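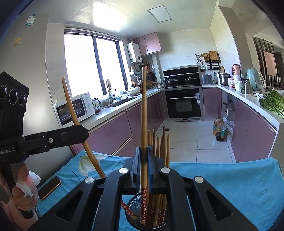

Figure 3. Shared chopsticks in a mesh holder.

4.2 Shared utensils and the problem of attrition

Communal cutlery leaves the premises. Every operator we interviewed knew this, and few had put a number on it. At the Sesto food hall, which opened in January with 2,000 pairs of chopsticks, the first stocktake found 569 sticks unaccounted for, an odd number that management took rather personally. Teaspoons fared worse, as the office literature would predict.

We had expected losses to track foot traffic. They tracked seating instead. Stalls near the courtyard doors lost more than the inner stalls in all 15 weeks of the study, and the effect held after we excluded the week of the noodle festival (see Appendix B, where the festival is treated with the severity it deserves). Replacement orders at Gaete, the smaller site, followed the same pattern, though its manager preferred to blame the dishwasher.

Open holders are cheap, and diners like choosing their own pair – a preference we can report but not explain, as the sticks come from the same carton. Zuvel, the third site, moved its holders behind the counter midway through the study. Losses fell and complaints rose, and the holders were back on the tables before we could collect enough data to annoy a reviewer.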